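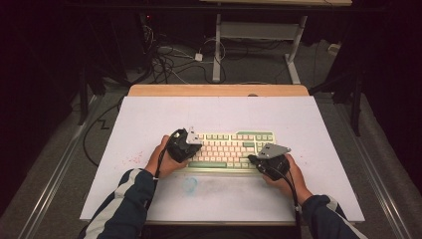
12 Feb 2025, bench notes, keyboard week (continued)

Okay, so the little cream and mint board is the one I keep coming back to, and I want to get this down before I forget which switches I liked. It's the compact one with the white keys, the pinkish legends and the green modifiers. Everyone who walks past the table wants to press the spacebar. I get it! It's a long pale green bar and it looks like a mint you could eat.

The layout took me longer to get used to than I thought it would. I type with my right hand way too far over (always have) and on a compact board that means I land on the arrows when I'm aiming for shift. Did three runs of the Floltier passage this morning, the boring one about the ferry timetable. First run 59 words a minute with a truly embarrassing number of typos, last run 68 and much cleaner. On my big office keyboard I'm faster than that, but my wrists are happier on this one, so I'm calling it close.

Sound: softer than the Jerkis board. The Jerkis has that hollow clack on the big keys and you can hear it from the hallway. Maëlys Jacquet says she likes the clack and I should stop stuffing foam in everything. She's wrong, but I promised to leave one board alone so we can compare, and the Jerkis is going to be that one. Please nobody open it.

Spacebar stabilizers on the mint one: still a tiny rattle on the left end if you hit it off center. I put in a dab of the thick grease last week and it helped for a day or so. Next try is the thinner stuff from the Vidal kit, applied with the small brush, wire ends only. If that doesn't do it I'll swap the wire.

Cleaning. The white board on the table needs a proper wipe, there's a blue smudge right by the keyboard and little red specks over on the left. I tried a dry cloth on a similar mark on Monday and mostly moved it around. Will try the spray from under the sink on one corner first (NOT the stuff in the brown bottle, that one clouds plastic). Keyboard comes off the board before any spraying, please and thank you.

For the keycaps I'm sticking with warm water and a drop of dish soap, 8 minutes, then face down on a towel overnight. Green ones in their own bowl. I don't have any reason to think the color would run, I just don't want to find out with the only set we have. Take a phone picture of the layout before pulling anything! I spent half of a lunch break last May working out where two nearly identical caps went.

Switch order: Multamow had the tactile ones back in stock, so I put in for 768, and that should cover all the boards on the shelf plus spares. Delivery goes to the front desk, so if a heavy box turns up with my name on it, just shove it under the table.

Still to do:
- thin grease on the spacebar stabs, left side first
- wipe down the white board
- Floltier passage again after the grease, same chair height
- find the good keycap puller (wire one, not the plastic ring that scratches)
- ask Maëlys if she wants the Jerkis at her desk for a couple of days

More tomorrow if the soap bowls are free.

Comments (8) Share

Search this notebook Go

Back to top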